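Prisville Guest House Association
Minutes of the linen meeting, June

Meeting opened at 2 p.m. in the back office. Abrehet Demissie in the chair. Minutes of the May meeting were accepted with one correction: the Veloso invoice was for bath towels only and did not include bath mats.

1. Towel stock
The spring order from Veloso came to 2,235 towels across the member houses. The shelf count before the meeting came to 2,893 with the older stock added in. The chair asked how many of those are fit to put in a room. No one at the table had that number, and the chair asked that the total not be quoted again until someone does.

2. Folding
The Plidex folding guide was circulated in advance. It claims that its corner-first fold saves shelf space and keeps edges neat. Members were doubtful. The guide gives no measurements, and its drawings show a thinner towel than anything we buy. It was pointed out that terry with a heavy pile does not hold a sharp crease for long, whatever the guide says.

The tan towel was looked at next, on the green cloth. 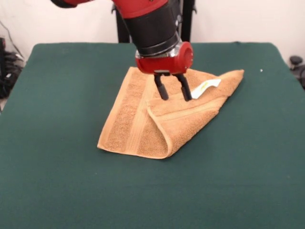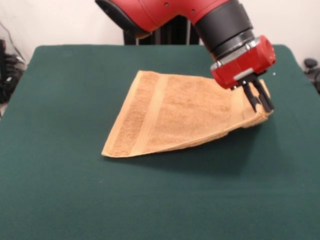
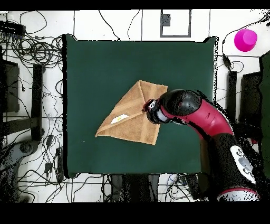
Reading time: 2 min

Discussion went on longer than planned. Two members thought a diagonal fold looks smart on a bed. The chair replied that it may look smart on a bed, but our shelves are square, and she has yet to see a pointed towel stack straight. One member said the triangle could be folded over once more to make a block. Asked whether this had been tried with a full shelf, he said it had not.

The label was also raised. Members want it tucked inside on the finished fold. The guide does not mention labels at all, which several people took as a sign of how much folding its authors do. The woven band was the other sticking point. Half the room wants it facing out and the rest do not care.

Motion to adopt the Plidex guide for all houses: not carried. Motion to keep the plain fold in thirds until a shelf trial is done: carried, with two against.

3. Trikileo offer
Trikileo has offered a fabric rinse said to keep terry soft "for the life of the towel." The chair asked whose idea of a towel's life was meant. The offer letter does not say. It also wants a commitment of 11 months up front. Agreed to ask for a small supply at no charge and to sign nothing. If they refuse, the item is closed.

4. Color
A request to move from tan to white was heard again. The argument is that white can be bleached. The argument against is the same as last time, that we would be replacing towels that are still good. No vote taken.

Actions
Chair to write to Trikileo.
Each house to sort its own shelves and report how many towels are worn at the hem.
Shelf trial to compare the thirds fold and the diagonal fold using the same shelf and the same towels, with the stack height written down this time.

Meeting closed at 3:40 p.m.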